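Wood veneer furniture: your questions answered
Sader Furniture Care Pages 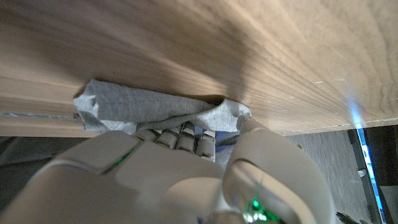

Wood grain on a broad panel, with darker streaks running through the tan.

We get a lot of email about veneered tables, desks and sideboards, and most of it covers the same ground. The answers on this page apply to everything we sell in the Lelus and Fabbri ranges, and to most other veneered furniture you are likely to have at home.

What is veneer?

Veneer is a thin slice of real wood glued to a thicker board. The board gives the piece its strength and the slice gives it its looks. On our own furniture the veneer is a little over half a millimetre thick, and it is finished with lacquer or with oil depending on the range.

Is it the same as laminate or foil?

No. Laminate and foil are printed. The pattern is a photograph of wood and will repeat if you look along a long enough piece. Veneer comes from a log and can be stained, oiled and, with care, lightly sanded. Laminate can't be.

Why doesn't my table look like the one in the shop?

Each log is different. The grain on yours may be straighter, wavier, paler or darker than the one on display. We match the sheets within a single piece of furniture, but we don't match one piece to another unless you order them together and ask us to. If you are buying a table and a sideboard for the same room, put a note on the order and we will try to cut both from the same bundle. This adds up to 2 weeks to delivery.

Will the colour change?

Yes. Walnut gets lighter in daylight. Oak and cherry get darker. Most of the change happens in the first year. Move lamps, bowls and mats from time to time during that year or you will be left with their outlines. If your table has an extension leaf, leave it out in the room for the first few months so that it ages at the same rate as the rest.

How do I clean it?

Dust with a soft, dry cloth. For marks, use a cloth that has been wrung out well in warm water with a drop of washing-up liquid, then dry the surface straight away. Wipe along the grain. Don't use spray polish with silicone in it, cream cleaners, glass cleaner, bleach or the rough side of a sponge.

Can I use baby wipes?

Please don't make a habit of it. Once won't hurt, but some brands leave a film that attracts dust and turns sticky.

How do I know whether mine is lacquered or oiled?

Look at the code on your invoice. Codes ending in L are lacquered and codes ending in N are oiled. If you no longer have the invoice, put one drop of water on a spot that doesn't show, such as the underside near a leg, and wait ten minutes. On lacquer the drop will sit there. On oil that needs topping up it will start to sink in and leave the wood darker.

How often should I oil an oiled finish?

Twice a year for a table in daily use, once a year for anything else. We sell Droretti hard oil in a small tin, and one tin is enough for a six-seat table done twice. Put it on thinly, leave it for 19 minutes or so, and wipe off everything that hasn't gone in. Lay used cloths flat outdoors to dry before you bin them. Cloths soaked in oil can catch fire on their own if they are left in a heap.

Can I get rid of a white ring?

Usually. A white ring is moisture caught in the finish. Leave it for a day or two first, as many go without help. If it's still there on an oiled table, rub in a little oil with a soft cloth. On lacquer, ask us before trying anything. A black ring means water has reached the wood itself, and that needs a repair.

What about scratches?

Fine scratches in an oiled surface can be rubbed out with very fine abrasive paper and a fresh coat of oil. Go along the grain, press lightly and stop as soon as the scratch has gone. Scratches in lacquer can be made less obvious with a wax stick in a matching shade, but they can't be sanded out at home.

The edge has started to lift. What should I do?

Keep it dry and don't pull at it. A small lift can be glued back with ordinary wood glue, a piece of baking paper and a clamp left on overnight. If a piece has broken off, keep it. A repair with the original piece is far harder to spot than one with new veneer.

Can I put it over underfloor heating or next to a radiator?

Underfloor heating is fine provided that air can move beneath the furniture. Keep at least 30 centimetres from a radiator or stove. Very dry rooms cause more trouble than warm ones, and January is when we hear about most cracks.

Do you sell spare veneer or replacement tops?

Tops, yes, for any range still being made. Loose veneer, no. Small offcuts for colour testing are free if you send us a stamped envelope.

How much does a repair cost?

Workshop repairs start at £100, plus collection. A full strip and refinish of a six-seat Fabbri table is £436 at present. Send photographs taken in daylight, including one from further back, and we'll give you a price before you commit to anything.

Is damage covered by the guarantee?

Lifting, splitting and faults in the finish are covered for five years in normal indoor use. Rings, heat marks, scratches and changes in colour are not.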